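**Grey marks on light stock out of the sheet-metal bin, Erko**

Status: open, waiting on Laltton
Priority: was low, now medium
Raised by: Shiela Macaraeg, Erko floor
Area: small goods / loose lines

**Original report (April)**

Light coloured items coming out of the open metal bin with grey streaks on them. Worst on pale silicone and anything soft. Dark plastic looks fine, or the marks just don't show. Streaks are dull, like pencil. Rub off a hard plastic handle with a thumb. Don't rub off silicone, they smear and go wider.

Have had the Claeys kitchen bits in there most of the week, so that's what got it. Pastel stuff mainly. Customer complaint forwarded from the shop end, "looks used". Fair enough tbh, it did.

Not a carton problem. Opened a fresh carton of the same line on the bench and every piece was clean. Tipped a few in the bin, left them, moved them about by hand a bit, marks on the underside of most.

**Update, 7.40 am**

Reply from stores asking is it dirt or is it metal. Don't know. Bit of both I reckon.

Wiped the floor of the bin with a dry white rag: grey rag. Wiped again, less grey. Third go still a bit grey. So there's loose stuff on top, and then something under that keeps coming.

Tried the back wall too. Rag came away darker and a bit greasy, different to the floor. Two different problems maybe?? Logging as one for now.

**Update, 10.15 am**

Washed it. Reltus degreaser, mixed as per the bottle — 30 mL to the litre (1000 mL jug, the one with the chipped spout). Sponge, not the green scourer. Left it on while I did the carton flaps, rinsed with the spray bottle, dried with paper.

- Back wall: bit better. Smears lighter but not gone
- Sloping sides: good
- Floor round the edges: good
- Floor, worn part near the front middle: no different
- Holes: rinse water goes straight through, put a tray under FIRST (I didn't)

Put a few loose pieces back in, including the light green one that shows marks the most.

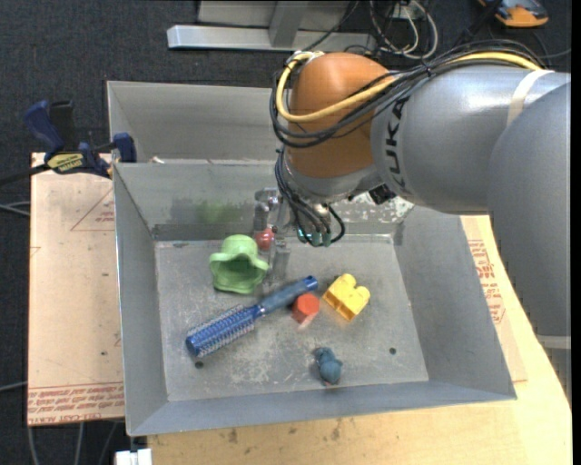
### Condition of bin after going back into use

Whitish scratches and worn patches on the floor, mostly low down and centre, and that's the bit I care about. Back wall still has the dark smears. Worn mottled area up there as well, on the right. Brush has ended up near the corner hole, handy for size I suppose.

There's also a faint green patch on the back wall over the green item. Didn't spot that till I looked at the photo. Could be colour coming off the item, could be nothing, will check with a rag at next clean. If it is colour then we need to tell Claeys as well becuase that's their end.

**Update, 1.30 pm**

Rag test on the green patch not done, ran out of time. Still on the list.

Did do a proper comparison for the floor though. Two offcuts of white silicone mat, same size. One pushed along the worn part by hand, one along the sloping side where the finish still looks OK. Same number of strokes, same pressure as best I could.

Worn part: grey line straight away.
Side: nothing to speak of. Faint smudge at one end, might have been my glove.

So it's the worn floor doing it. Finish has gone and whatever's under it is coming off on the goods. Washing won't fix that. The greasy stuff on the back wall is separate and probably will come off with another go or two.

**What Laltton said**

Phone call, summarising:

- asked if we'd been using abrasive pads. Not that I know of. Can't speak for before April
- asked what's been in there. Told them kitchen bits, brushes, soft silicone, small plastic. Nothing heavy on my shift
- two fixes offered, either a drop-in liner or send the bin back for recoating
- recoating means no bin while it's away, no loaner
- liner is a 1000 x 300 strip, trimmed to fit by us, and would need holes punched to line up with the ones in the floor

Asked whether the liner comes in white. They said white or black. White shows dirt, which is what I want. Black hides it and then we're back here in a month.

Asked whether the liner edges lift. Bloke said tape them. Not thrilled. Brush bristles will catch on tape.

**Workaround until liner turns up**

Please everyone:

1. Nothing pale and soft straight on the bin floor. Use the bench or a lined tub
2. Dark plastic and anything in a sealed bag is ok in the bin
3. Dry wipe before each shift, white rag, chuck the rag if it's grey
4. Reltus wash at end of day, soft sponge only. NO green scourers, NO steel wool, I have put them in the top cupboard
5. Tray under the holes before you rinse
6. Marked items go in the tub with the blue lid, don't try and rub them clean, you make it worse

For hard plastic with a streak on it, warm water and a drop of dish liquid takes it off. Have tried on handles, fine. For silicone I've tried dish liquid, bicarb paste and a rubber eraser. Bicarb was the best of them but leaves a dull spot, so not resaleable in my view.

**Still to do**

- [x] confirm fresh carton stock is clean
- [x] degrease
- [x] strip test, floor vs side
- [ ] rag test on green patch
- [ ] second wash, back wall
- [ ] order liner (white), need a PO number from someone pls
- [ ] go through the blue lid tub and write off what can't be saved
- [ ] email Claeys, but only if the rag comes up green

**Update, 4.05 pm**

PO number recieved, liner ordered, white. Lead time not confirmed, they'll ring. Leaving this open. If you find a mark on anything that has NOT been in the metal bin, add it here with the line and where it was sitting.

— Shiela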